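Support > Tickets > Automatisierung > Zelle Clollar > Ersatzteile und Budget

Betreff: Demontagezelle Desktop-PCs – zweiter Satz Greiferfinger oder neue Aufnahme?
Angelegt von: Nouhaila Bouzid
Status: in Bearbeitung
Kostenstelle: Cindisska, Instandhaltung

11 March 2024, Nouhaila Bouzid

Wir müssen bis Ende des Monats entscheiden, was für die Zelle bestellt wird. Zur Auswahl stehen ein zweiter Satz schmaler Finger und eine überarbeitete Teileaufnahme. Beides zusammen passt nicht ins Budget für dieses Quartal. Im Protokoll stehen 58 Durchläufe, davon 10 mit Abbruch. Vier Abbrüche betreffen das Ablegen in der Aufnahme, die übrigen den Bereich am Laufwerkskäfig. Bitte um Einschätzung, welcher Posten zuerst kommt.

Antwort Mounir Bouazza

Habe mir beide Stellen angesehen. Am Laufwerkskäfig ist der Platz knapp, dort liegen Stromkabel und das blaue SATA-Kabel im Weg. Die Aufnahme selbst ist in Ordnung, nur sitzen CPU und Speicherriegel für die jetzigen Finger nah beieinander. 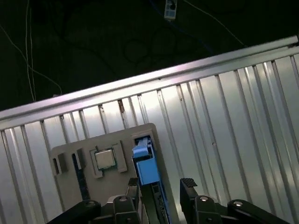
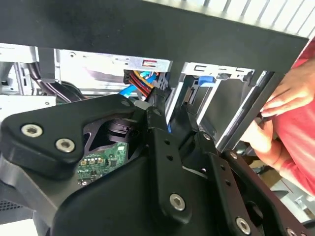
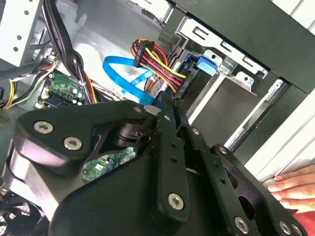
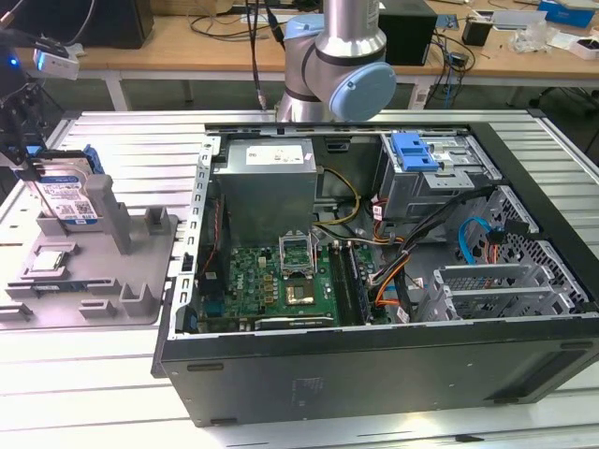

Abb. 1–4: Teileaufnahme aus der Nähe (1), Greifer am offenen Gehäuse (2 und 3), Arbeitsplatz mit Aufnahme links und Gehäuse auf der Seite (4).

Mein Vorschlag: zuerst die Finger. Das Angebot von Metwally liegt vor, Lieferzeit rund 36 Tage. Die Befestigung bleibt gleich, es fallen also keine Kosten für einen neuen Flansch an. Die Polster sind Verschleißteile und sollten gleich doppelt bestellt werden. Im Angebot stehen sie als eigene Position, bitte beim Freigeben nicht streichen.

Bei der Aufnahme würde ich warten. Adon kann die Platte nach unserer Zeichnung ändern, braucht dafür aber die Maße der Laufwerksrahmen. Die habe ich noch nicht vollständig.

Nouhaila Bouzid

Danke. Zwei Rückfragen:
– Muss bei den neuen Fingern der TCP neu eingemessen werden, und machen wir das selbst?
– Reicht die jetzige Halterung für das Gehäuse, oder müssen wir Spannmittel einplanen? Auf Bild 2 wird das Gehäuse rechts mit der Hand gefasst.

Mounir Bouazza

Einmessen ja, machen wir selbst, ein halber Tag. Spannmittel würde ich einplanen. Zwei einfache Anschläge für den Tisch und ein Spanner genügen, das läuft über Werkstattbedarf und belastet den Posten für die Zelle nicht.

Nouhaila Bouzid

Gut. Finger und Polster gehen in die Freigabe, Anschläge und Spanner bestelle ich separat. Die Aufnahme bleibt als offener Punkt für das nächste Quartal im Ticket. Mounir trägt die Maße nach, sobald sie da sind.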